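How to Organize a Letter-Writing Evening for a River Campaign

Our group in Clurnel has held these evenings for the campaign against the Mondal mine, and people from other towns often ask us how to begin. I try to explain it simply. You need one room, tables, pens, paper, and a clear demand.

Step 1. Choose one demand
Write it in one sentence. Ours was: "Stop the waste water discharge into the Tuvix river until the independent report is published." If you have three demands, keep two of them for another evening.

Step 2. Prepare the fact sheet
One page is enough. Put the source next to each fact, so that writers can check it. Add the full postal address of the office and the correct title of the person who will receive the letters. 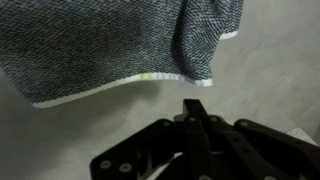 Can everybody copy the same letter?
It is better if each person writes the letter in their own words, as offices often put identical letters together and answer them as one. Give people the demand and the facts, and let them add how the river matters to them.

Step 3. Plan the time
We use 85 minutes in total. The introduction takes 10 of them, then 45 minutes are for writing. The rest is for reading aloud, envelopes, and tea. Please do not make the introduction longer -- people came to write.
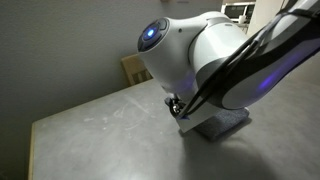 Step 4. Collect and send
Ask writers to put their own return address on the envelope. Send everything on the same day. In November we mailed 33 letters, and the first reply came after about 30 days.

Step 5. Follow the replies
Keep a copy of every answer in one folder. If the answer avoids the question, write again and quote the sentence that was avoided. Bring the folder to the next evening and leave it on the table by the door.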